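Start > Texte > Kurzprosa > Die Vorstellung in Harkby

Zuletzt aktualisiert: 16. Februar 2019

Die Zuschauer bekamen am Eingang einen Schlüssel und einen Namen. Meiner war der des Apothekers. Das Stück hieß Flumano und lief im alten Zollhaus von Harkby, verteilt auf 13 Zimmer. Man durfte überall hinein, Schubladen öffnen und die Schauspieler ansprechen. Antworten mussten sie nur, wenn man den richtigen Namen trug.

Ich war die Ersatzfrau für die Witwe. Vier Monate lang hatte ich in Riihimäki ihren Text gelernt und nie gespielt. An diesem Abend war ich nur Gast.

Im Salon saß die Witwe am Fenster.

»Sie kommen wegen der Rechnung«, sagte sie.

»Ja«, sagte ich.

»Es waren 500 Mark.«

Im Textbuch standen 76. Ich wartete, ob sie sich verbesserte. Sie sah hinaus auf den Hof, wo ein Mann die Laternen anzündete. 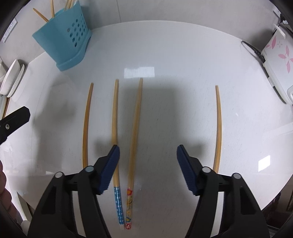 »Wer hat das geändert?«, fragte ich leise.

»Mein Mann hat es geändert. Bevor er nach Pallari fuhr.«

Pallari kam im Stück nicht vor. Hinter mir schrieb ein Zuschauer mit. Ich legte meinen Schlüssel auf das Fensterbrett, und sie schob ihn mir zurück.

»Den brauchen Sie noch«, sagte sie. »Im März übernehmen Sie.«

Dann läutete es zum zweiten Akt, und wir gingen alle in die Küche hinunter.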